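Lema handheld kit, first impressions?

gripfan17
So my Lema kit finally came and I love it!! Paid 1,291 with the fisheye camera and the marker tags. Setup took me one evening, and I was doing cloth folds before bed. Anybody else running one? How are your policies coming out?

todirden_tom
Glad you like it, but 1,291 is steep. The Todirden frame is 800 and the jaws are just as stiff. What do you get for the extra money?

gripfan17
Sync! I fought with timestamps on my old rig for all of January. With this one I plug in and go. Also the trigger feels great, my hand doesn't cramp (the old one killed me after 6 demos).

softgoods
Disagree on the trigger, mine sticks on the return. Adia support sent a new spring and it's better, still not great. Cloth is where the wide lens earns its keep though. You keep the far edge of the table in view even when you're right down on the fabric.

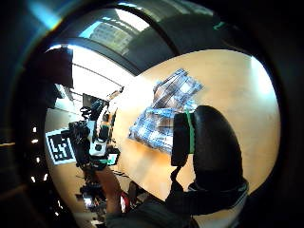 Posted by zuvabench » Oct 15, 2023

Folding on the light wood table, plaid cloth, black glove on with the green band. Look how much you get at that range, right up to the skylight! The marker on the left is easy to pick out too. I'm with softgoods on the lens.

todirden_tom
OK, that's wider than mine. Still not worth the difference to me, I mostly do blocks.

gripfan17
Blocks, sure. Try towels and then come back! Does the Zuvavport mount fit the Lema handle, by the way?

softgoods
It does, with the short screws.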